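Wrist Camera Exposure and Handling Rules: FAQ
Tuswood Robotics Lab, Justside building. Maintained by Teresa Godinho.
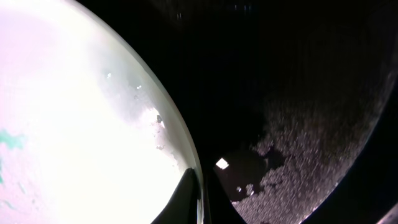
These rules apply to every arm in the lab that records from a camera at the wrist or gripper. They cover recording sessions and unattended handling runs. Bench tests with the arm unpowered are exempt.

Who sets the exposure?
The operator who opens the session. Exposure is set once, with the gripper at working distance from the object, and then locked. Auto exposure is not permitted during a run.

What if a pale object still clips to white at close range?
Keep the run. Add the tag "clipped" and note which side of the view is affected. A run is rejected for clipping only when neither fingertip can be made out at the moment of contact.

Can I brighten dark areas afterward?
Not in the stored copy. Raw frames are kept as recorded. Corrected versions go in a separate folder with the settings written next to them.

What is the speed limit near an object?
Under 35 mm/s once the fingertips are within 300 mm of the object. The limit is set in the Shahbazi controller profile and may not be changed from the session script.

How is grip force chosen?
Start at the lowest value in the object sheet and raise it one step at a time. If the object has no sheet, ask Tobias Montoya for one before the first grasp. Do not copy a sheet from an object that merely looks similar.

Do small loose pieces on the work surface have to be cleared?
Only if they can get under the fingers or into the joint covers. Otherwise leave them alone and tag the run "debris". Clearing the surface halfway through a run ends that run.

How do I label a grasp I can't judge from the wrist view?
Use "undetermined". Labels are based on the recorded view plus the force log. Operator memory does not count as a source.

How often is the lens cleaned?
Before each session and after any stop caused by contact. Use the dry cloth in the Destaretti kit. Solvent wipes damage the coating.

How long are files kept?
Raw frames for 36 months. Force logs stay with the frames and are deleted with them.

Where do I report a fault in these rules?
Open a ticket under form 1173. Myrtle Holloway reviews changes to handling limits, and Emmett Mahmoud reviews everything to do with cameras.

Last revised August 11, 2026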